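Jornada de puertas abiertas en Fluston: ¿alguien más fue?

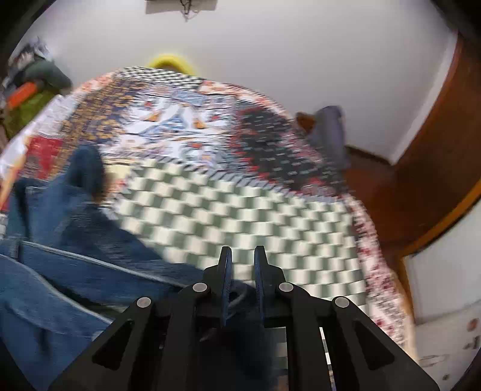
Publicado por mararosa_58 · 22 de enero de 2018
Categoría: Robótica y automatización > Ferias, visitas y demostraciones
Tiempo de lectura: 4 minutos

Hola a todos, que hace siglos que no escribo. Al final me animé a ir a la jornada de Fluston, la que se anunció aquí en diciembre, y vuelvo encantada (y con los pies molidos). Lo que más me gustó fue la parte del dormitorio, con la pinza de mano negra sobre la colcha de patchwork. Una lleva años cosiendo y nunca pensó que una colcha con su estrella en el centro y sus cuadritos claros le iba a interesar a un ingeniero. La chica que nos atendió explicó que la tela es de lo más difícil para una máquina, porque cambia de forma cada vez que la tocas, y que primero hacen la tarea personas con la pinza en la mano para que luego aprenda el robot. Me quedé un buen rato preguntando -- la pobre tuvo una paciencia infinita.

¿Fue alguien más? ¿Qué os pareció?

tornillo_flojo escribió:
Yo estuve por la tarde. Bien organizado, el café malísimo. A mí lo de la cama me dejó un poco frío, qué quieres que te diga. Iba esperando ver brazos trabajando y me encontré con gente haciendo de brazo. El paletizador de Prorkondale, en la nave de al lado, sí que me pareció serio: 458 cajas en el turno de mañana, según el panel.

mararosa_58 escribió:
Hombre, el paletizador es una maravilla, pero coge siempre la misma caja. Prueba tú a estirar una colcha con dos dedos. Yo lo intenté cuando me dejaron la pinza y se me escapaba la tela todo el rato, y eso que me he pasado media vida entre retales.

lino_y_cables escribió:
Estoy con mararosa. Trabajo en una lavandería industrial y lo de coger tela lo llevamos sufriendo desde siempre. Nos trajeron hace tiempo una máquina Sowah que doblaba sábanas de maravilla, siempre que alguien le pusiera la esquina en su sitio. Total, que seguíamos haciendo falta los mismos. Les pregunté cuántas repeticiones necesitan y me hablaron de alrededor de 3,000 para una sola tarea. Me pareció mucho, pero al menos contestan con números.

tornillo_flojo escribió:
Pues eso mismo digo yo. Tantas repeticiones para hacer una cama, ¿y cuando cambies de colcha, qué? No digo que no tenga mérito, digo que lo veo verde.

mararosa_58 escribió:
Verde está, eso te lo compro. También lo dijeron ellos, que no vendían nada todavía, y a mí esa franqueza me ganó.

bobina34 escribió:
Me dio muchísima rabia no poder ir. ¿Sabéis si repiten? En Bromlow hicieron algo parecido y se llenaron las 400 plazas enseguida. ¿Dejan ir con niños?

lino_y_cables escribió:
Niños había unos cuantos en mi grupo. De repetir no dijeron fecha, pero apuntaban correos a la salida. Si me llega algo lo pongo en este hilo.

Última actualización: hace 4 días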